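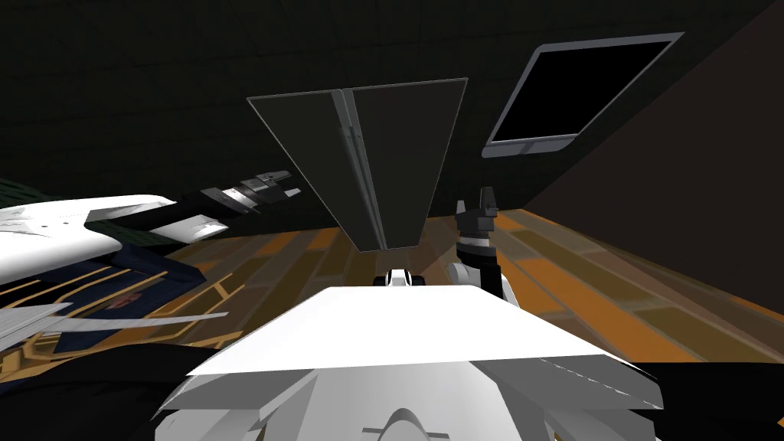
A dark screen on a monitor, computer rendering.

February 6, 2022

I have a confession, and my sister-in-law is going to be insufferable about it. I am done giving wrapped presents to adults. Kids, yes, pile it on! But the grown-ups in my family can all buy their own socks, and they do, usually the same week I've bought socks for them.

What pushed me over was the returns line at Fundell last month. I stood there for 30 minutes holding a waffle maker, behind a man with two waffle makers. I'd been given mine by somebody who loves me and who had clearly panicked in the kitchen aisle (I know the feeling, I bought three candles in that same aisle). The store gave me a gift card, and I spent it on dish towels and a bag of those sour cherry candies. So that was my big present. Dish towels.

And I say this as a person who starts early. By November I've got a list, a shoebox of receipts and a closet I won't let anyone open. People tell me starting early takes the stress out of it, and it does spread things out, I'll give them that. But I still end up with 11 adults on the list and no idea what nine of them want. More weeks just gives me more weeks to second-guess the scarf.

The usual fix is a name draw with a spending limit. We tried that, with a limit of 30 dollars, and what happened is everyone asked for a gift card to Hitus. We sat in a circle and passed each other the same piece of plastic. Somebody got the one they'd bought. I laughed until I had to leave the room, but come on, that's just moving money around in an envelope.

So what do I want instead? A meal, mostly. The best thing we did last year was drive up to Montecinos the weekend before the holiday, eat too much soup and walk around looking at the lights. It's a town of about 2,000 people and I think every one of them owns an inflatable snowman. My brother still talks about the soup. He has never once brought up the Bralska thermos I gave him, and I read reviews for that thermos!

I do get the other side. My mother says opening something is half the fun, and that a person who picks out a gift has spent time thinking about you. She's right about that. When she gives me a book she's written in the margins of, I keep it forever. If you see the perfect thing in a shop window in July, buy it, please, and hand it over in July. I only want to drop the part where it has to happen, for everybody, on the same morning, with tape.

I'm bringing it up with the family at Easter, while they're full of ham.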